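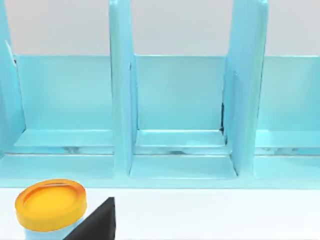
# Grumaleo Slot Rack, simulation model and build files

The Grumaleo is a bench rack for small-arm pick-and-place work. Upright divider panels separate the compartments, with a low back panel behind each one and a wide ledge running along the front. The dividers stand taller than the back panels. The download covers the simulation model and the files for building a physical rack at home or in a shared shop.

## Simulation model

- Rack body in pale blue, gloss finish
- White table surface and plain grey wall
- Jar with yellow-orange screw lid, loaded as a separate rigid body
- Collision geometry split per panel, so a single divider can be swapped without rebuilding the rack

The gloss value is set high by default. It puts highlights and grey reflections on the compartment floors, and a vision pipeline tuned on matte surfaces may need new thresholds. Edit the roughness setting in the material file to change it.

## Physical build

Print or cut the panels to the supplied drawings. Dry-fit everything before gluing. Dividers seat on the front ledge first, then against the back panels – check each one with a square. Clamp overnight.

Slot width in the drawings is 81 mm. Jars wider than this need the parametric source file. Change the width there and export both the drawings and the collision mesh, or the two will no longer match.

## Compatibility

Tested with the Pryor two-finger gripper and the Stostura bench controller, firmware 10 or later. Black fingertips are the default in the scene file. Other fingertips load from the tool folder.

## Ordering

| Item | Part no. |
|---|---|
| Model and drawings, download | 903-2 |
| Precut panel set | 903-10 |

Sold by Samham. Model and drawings by Marama Bright. Files last revised July 14, 2024. The January release used a different origin for the rack, and saved placement poses from it must be re-taught.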